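Indoor Plant Care Technician, part-time
Naltthorpe Interior Plants

Naltthorpe maintains potted foliage plants in offices and clinics. One technician is required for the Oviritz contract, starting in May. The contract covers 393 plants on 2 sites, mainly syngonium (arrowhead plant), peace lily and pothos in small pots.

Duties
Watering by hand to the schedule for each site
Checking soil moisture before watering – finger or probe
Removing spent leaves, turning pots, wiping down tabletops
Recording pests, wilt and leaf colour in the log

Requirements
Current driver's licence
Experience with tropical foliage under indoor light
Able to carry filled watering cans between floors

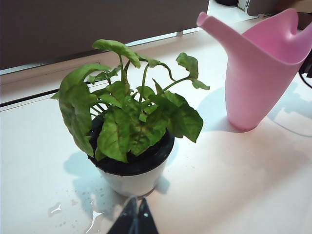 Water is applied at soil level with a long-spouted can, keeping the leaves clear. Fertiliser is mixed at 1:1000 and only by staff who have completed the site induction. Paid training is provided.

Apply in writing to Young-sook Ra, Contracts, with a résumé and the names of two referees.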